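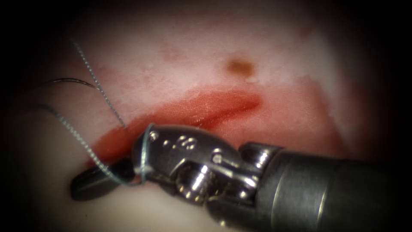

Evanthia, thanks so much for the limewash advice, I've been putting off the back wall at Urcombe since September and you've got me going again! I did a test patch beside the kitchen door and it came out far too orange, like a tinned salmon sandwich. What I'm after is much nearer the pale pink under the tip of that steel instrument, the sort that keeps slipping off into white. My sister says it'll look like a blancmange (she has a grey house, so I'm ignoring her).

Evanthia Tsakiris wrote on March 26, 2025:
> Don't judge it until it has dried for a couple of days, it goes
> much lighter. And wet the wall first! Did you get the pigment
> from Stergiou or the place in Goltton? The Goltton red is
> very strong, I used half a tub and regretted it.
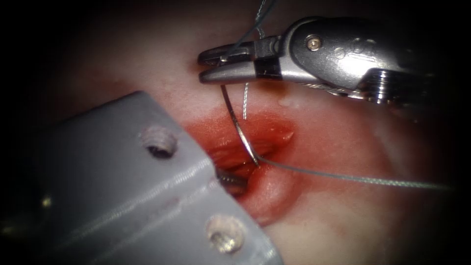 It was the Goltton one, yes, and I wish I'd asked before I tipped in 200 grams. I've since made up a fresh bucket with 70 and it already looks friendlier, though I can't get the lumps out. I mixed the powder with a bit of warm water in a jam jar first and shook it till my arm ached — still lumpy. Do you sieve yours? I have an old pair of tights I could sacrifice.
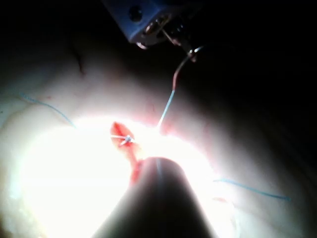 The other thing is the old masonry paint. Most of it flaked off with a scraper but there's a stubborn band along the bottom, up to knee height, and I know limewash won't take on it. I don't want to go at it with anything fierce in case the render comes away too. Has anyone on the list used one of those poultice strippers outdoors?

> You'll want at least four thin coats. I did 6 on the gable
> end and it was worth it.

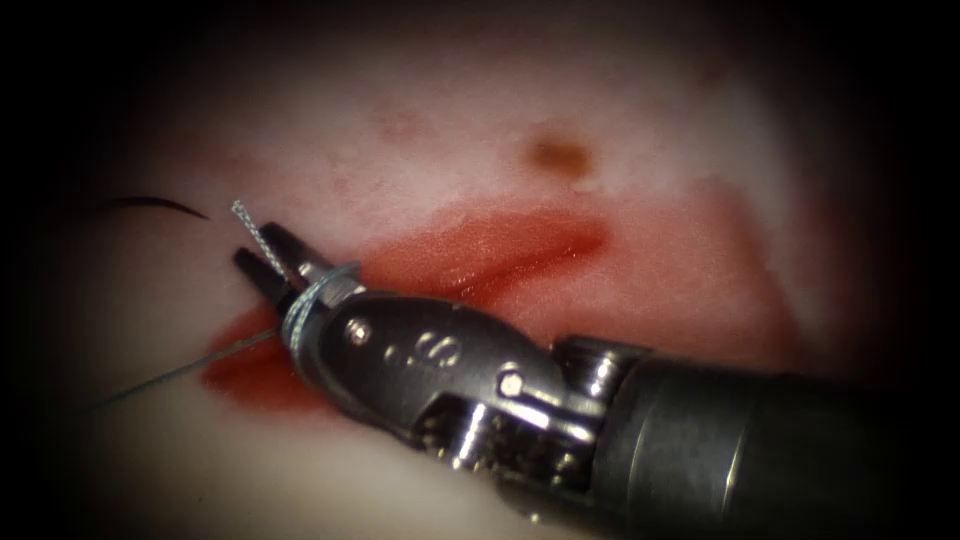
Six! I was hoping you'd say two. The first coat went on like milk and ran down both sleeves, and Bruno walked along the bottom of the wall and had to be hosed down before he could lick any of it off. He's fine, and very offended.

If anybody near Urcombe has a big soft brush they could lend me for a fortnight, please shout. Mine is shedding bristles all over the wall.

Ourania Vasilakis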